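件名: Re: [Bilgin-ML] 11月の読書会の会場について
日付: 2024年9月15日

皆様

Okerarに住んでいる者です。日本語がまだ上手ではありませんので、変な所がありましたらお許しください。

> 11月の読書会ですが、いつもの部屋が予約できませんでした。
> Rasmont会館の二階はどうでしょうか。定員は60名、
> 使用料は一人300円になるそうです。
> ご意見をお願いします。

私はRasmont会館に賛成いたします。先月、別の集まりで二階を使いました。駅から近く、階段に手すりもあります。ただし、夕方は隣の部屋で合唱の練習がありますので、午後の早い時間がよいと思います。

飲み物は各自で持って来ることになります。白い机にふた付きの紙コップが一つ、それから同じ時の写真をもう一枚付けます。

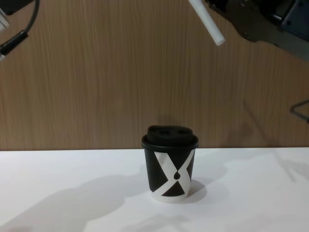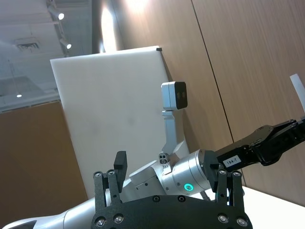
課題の本はどの版を読めばよいですか。

Drirkumis文庫の新しい版をお願いします。全部で263ページです。古い版は章の分け方が違いますので、話し合いの時にページが合わなくなります。図書館には一冊しかありませんでした。

それから、前回の茶菓子代の残りが1,749円あります。私が封筒に入れて預かっております。今回の使用料に足すか、次の本のために残すか、皆様のお考えを伺いたいです。私はどちらでもかまいません。

当日の司会は、まだ決まっていないと理解しております。もし決まっていましたら、私の読み落としですので教えてください。

どうぞよろしくお願いいたします。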